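Bench notebook, October 2022

Board wiped down first thing, and I love how it looks! Big, smooth, white, with that even light on it. I want to try every dish on the Folton shelf against it.

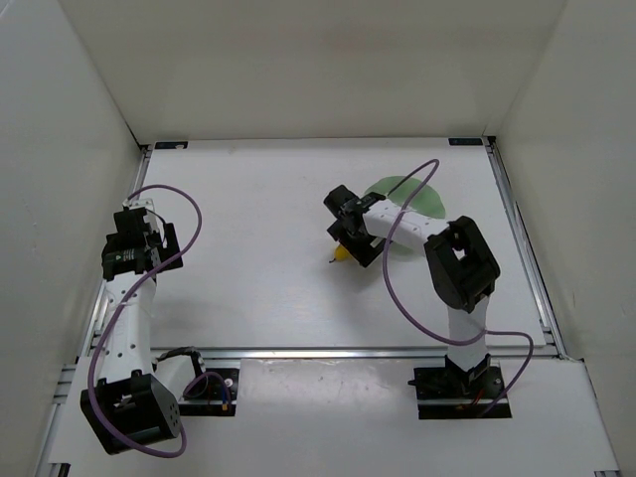 So, dishes. My favorite so far is the sage green bowl with the ruffled rim, like petals.

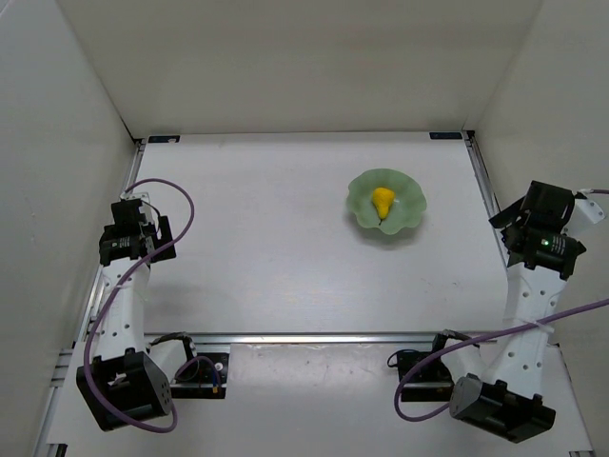 Ita Brophy
Workshop lead, Flonstead

One yellow pear in it, stem toward the near rim, and the color is wonderful against that matte green. Plain shapes next, then the other 7 bowls.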